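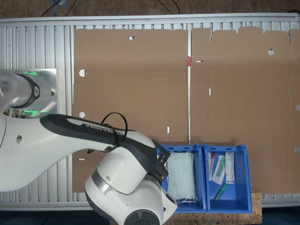 **Figure 3.** Robot arm at the slatted metal work table, with cardboard sheets and blue plastic bins.

### 4.2 What owners told me about fit

I went into the interviews thinking people would talk about looks first. Small shoe brands sell themselves on looks, after all, and Skultier (my main case) has a whole wall of embroidered loafers in its Trarndale shop! But fit came up before anything else in nearly every conversation, and often before I'd even gotten to my first question.

I talked with 21 owners in all, most of them over coffee, a few by phone in July when the shop was closed. Each had bought at least one pair from Skultier or from Jornoletti, the older of the two labels. I also had 699 customer emails to read, which Skultier let me have with the names taken out. I read every one, and then I went back and hand-coded a random 100 of them using the scheme in Section 3 (Hafiz Lau coded the same set on his own, and we argued over the leftovers until we agreed).

The word that kept popping up was "heel." People will put up with a tight toe for weeks if they love the shoe, but a heel that slips sends it to the back of the closet fast. One owner told me she'd stuffed hers with folded tissue for a wedding and still felt them flapping on the dance floor. Another had three pairs, all a half size apart, and wore only the middle one.

Jornoletti owners complained less, and I don't want to make too much of that. They were older as a group, they'd mostly been fitted in person, and 5 of them had the same last from years back. Skultier sells mainly online, so its buyers are guessing from a chart. The chart itself comes from Ruotsalainen, the workshop that makes the lasts, and it runs narrow compared with what most of my owners were used to.

I'd love to say more about width, but the emails hardly mention it by name. People write "snug" or "weird" and leave it there. I come back to those two words in Section 4.3, where I sort them by style of shoe.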